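Back room at Drarkcombe: the gallery

Well, I finally got around to putting the room pages together! If you found your way over from the Laxdal page (the one with the staircase and all the arguing about the banister), hello and welcome, this one's shorter and there are no stairs in it.

The short version is that we have a plain white office room at the back of the Drarkcombe building, and I've been keeping a kind of diary of it. I like plain rooms. I like figuring out what a wall wants to be before anybody goes near it with a shelf. My sister thinks this is the dullest hobby a grown person could have, and she may be right, but she also asked me to help with her hallway, so there we are.

The budget for this one is 300 dollars, which has to cover paint, hooks, a lamp and whatever Edem talks me into. Edem is Edem Lamptey, who did the floor plan and who has very firm feelings about where a desk goes. You'll hear more from him farther down.

The left-hand wall

I've got a soft spot for this wall. It's tall, it's white, and it doesn't have one thing hanging on it in my picture, just a few faint thin lines and seams crossing it on the diagonal. Down low there are two small outlets, with a thin cable hanging from the one on the right. Edem wants his desk right there because of the outlets. I want a bench. We've been back and forth on this since before the paint samples came, and I have a sketch of the bench taped inside my closet door so I can look at it every morning and stay strong!
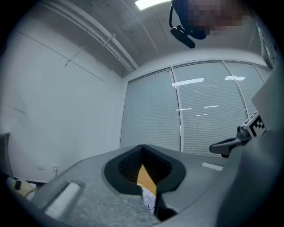 The color question

So, white. Everybody who hears about this room wants to know if I'm going to paint it, and my answer changes by the day. I had a chip from Himine called Oat Husk that looked lovely at my kitchen table and then looked like old putty once I carried it somewhere bright. Then I had one from Illden, a sort of pale green, and Edem said it reminded him of his dentist (I've never met his dentist, but I got the idea). Right now I'm leaning toward leaving three walls white and doing one in something warmer, a clay or a soft brick. If you've done a clay wall in a bright room, please write and tell me whether you got sick of it.

What I've measured

The bench would be 96 inches long if I got my way, which is one full board from the lumber yard with no cutting, and I can't tell you how happy that makes me. A bench that long gives you seating, it gives you somewhere to set down a bag, and you can push bins underneath and forget what's in them. Edem's desk is shorter but deeper, and once you add a chair and the space to scoot the chair back, it eats a lot more floor than you'd think. I taped both of them out with painter's tape and walked around in there for a good half hour like I was pacing a boat deck. The bench won. Edem walked the same tape and says the desk won, so that settled nothing.

People in the room

A room looks so different once somebody's standing in it, and this is my favorite one for getting a feel for the size. There's somebody leaning in close on the left in a white T-shirt covered in little black speckles, with a cartoonish line drawing and some scrawled lettering on it (I want that shirt), and then a second person well back near the far white wall in a light gray short-sleeved one. Both of them have their hands full. Look at how bright it all is!
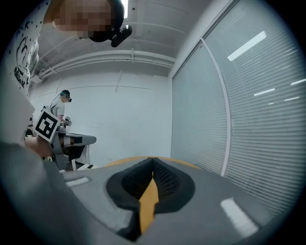

I keep going back to the distance between those two when I'm trying to decide about furniture, which sounds silly until you've bought a table that was too big for its room. I have done that. It was a beautiful table and it lived on my porch for two summers. So my rule now is that two people have to be able to do separate things in a room without bumping elbows, and anything I bring in has to leave that alone. A big round table is out. A narrow one along the wall could work, and I've seen a nice plain one with folding legs that I might drive over and look at if the weather's decent.

Light is the other thing. I don't want to spoil it with heavy curtains, so I'm thinking of a simple roller blind, or maybe nothing at all until May, when I'll have a better sense of how strong the afternoons get. Edem votes for nothing at all. We agreed on something! I wrote it on the calendar.

Odds and ends

I've had a couple of notes asking about the lamp. It's a secondhand floor lamp with a bendy neck, it's at my place for now, and it needs a new plug before it goes anywhere. The hooks are plain black iron ones and I bought a dozen, which is too many, so if you're local and you need hooks, say the word.

Somebody also asked if I'd do the Illden green in a test patch anyway, dentist or no dentist. Fine, I will, behind where the bench is going. (Or the desk. No, the bench.)

Last updated 5th March. The Laxdal staircase pictures are still up on their own page, and the paint chips get their page as soon as I find the one the cat slept on.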